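The Datum

The tide gauge at Plitlow had been reading low since February. The error was small, 19 millimetres against the tables, and it did not grow. Instruments that fail usually drift. This one had moved once and stayed where it was.

The surveyor came down on the morning ferry with a level, a staff and a flask of soup. The Olberg office had issued a work order with one line on it: verify datum, adjust if required. Nothing was said about who would decide what was required.

The gauge hut stood at the end of the quay. Inside were a stilling well, a float on a stainless wire, and a shelf holding the logbooks back to the first installation. The surveyor opened the well, lowered the tape and took 5 readings at even intervals. They agreed with the gauge. She then checked the float, the wire and the pulley, and wrote "no fault" against each.

That left the land.

A tide gauge measures the distance between the water and a mark. If the mark sinks, the sea appears to rise. If the mark rises, the sea appears to fall. The mark at Plitlow was a brass bolt set in the quay wall, and its height had been carried over from a second bolt in the church step, 88 metres inland. The surveyor set up the level halfway between them, waited for the bubble and read the staff both ways. She moved the tripod and repeated the run.

The quay bolt was 19 millimetres too high.

She sat on a bollard and drank the soup. Quays settle. They crack, lean and lose their fill to the current. In her experience they did not go up.

In the afternoon she took the logbooks to the harbour office and worked through the winter entries until the light went. 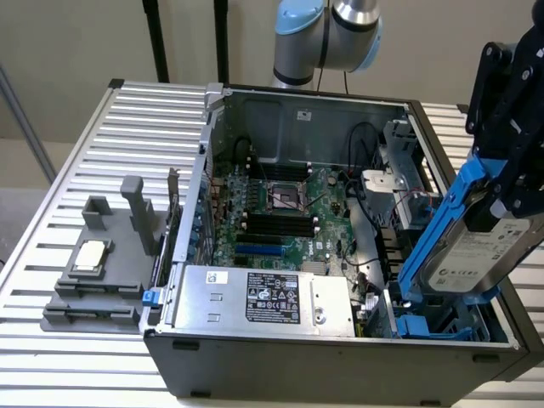
Patrício, on the telephone from Olberg, wanted to know whether she had considered that the church was the one going down. She said she had. He said the church had been there for centuries and had presumably finished settling. She said that was an assumption, and he agreed that it was, and asked her to put it in the report under that heading.

She went back up the hill with a torch. There was a third bolt, listed in the first logbook and in none of the later ones, in the plinth of the old pump. It took her almost an hour to find it under the ivy. She levelled from the pump to the church by torchlight, which the manual advised against.

The church had dropped. The quay had not moved at all.

She entered the figures in ink, closed the loop and calculated the misclosure, which was within tolerance. Under "adjustment required" she wrote "none to gauge". Under "remarks" she wrote that the church step should no longer be used as a reference -- and that somebody might wish to inform the parish.

Then she dated the sheet, 2019-06-19, and walked down to ask about the morning ferry.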